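Berine Home Sorting Project
Progress report to the Erley Fund, October

Dear Leokadia,

We've had such a good stretch since our last report, and I'm really happy to be able to send you the details!

Your grant was for 24 households in Bresville, all of them people moving to smaller homes or getting their own place back in order after a long illness or a hospital stay. We have now finished 15 of them, another six are underway, and the last three have a start date. Maëlle Perron has been running the home visits and Tsion Sisay joined her in the summer, so we can work in two homes at once (which has made a huge difference to the waiting list).

What we changed

In the spring we were still sorting room by room. It was slow, and people got tired long before we reached the bedroom. Jintana suggested we start with the small stuff instead: chargers, medicine, toiletries, tins, plug-in things, whatever lives in the drawers and on the windowsills. It all goes into one shallow open box on a table, where the person can sit down and look at everything together. Then we go through it at their pace. I was doubtful, and I was wrong! People love it. They find adapters they had bought twice, and they start telling us where they want things to live in the new place.

Medicine gets its own step now. Anything in a carton or bottle is checked for its date with the person or a family member, and whatever has expired goes to the drop-off at the Tsegaye pharmacy. Where the label is in a language we don't read, we wait for someone who does. 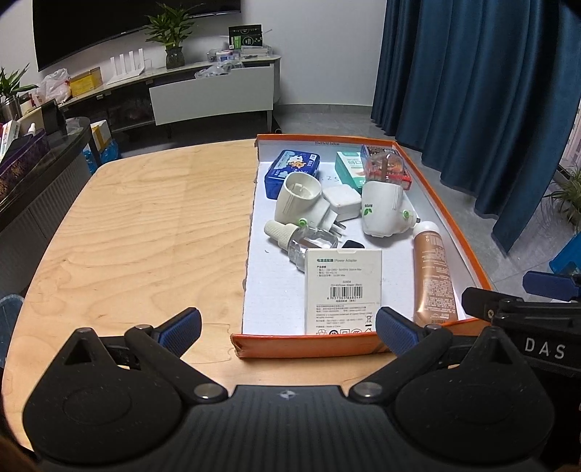

Small household items gathered in an open box on the table, with a power adapter carton at the front.

Money

We have spent $722 on boxes, labels and markers, and $210 on bus fares and parking. That leaves $200 in the supplies line, enough for the remaining homes as long as we keep reusing the sturdier boxes. Nothing has moved between budget lines.

Still to do

Labels are our weak spot. The stick-on ones peel off the plastic tubs, and Tsion is trying out tie-on tags in the next two homes. We also want a large-print version of the checklist, which Maëlle has drafted and I still need to proofread. I'll send you a copy with the final report, along with the comments from the follow-up calls.

Thank you for backing this. You'd be very welcome to come along on a visit.

Warmly,
Saoirse Tierney
Project lead, Berine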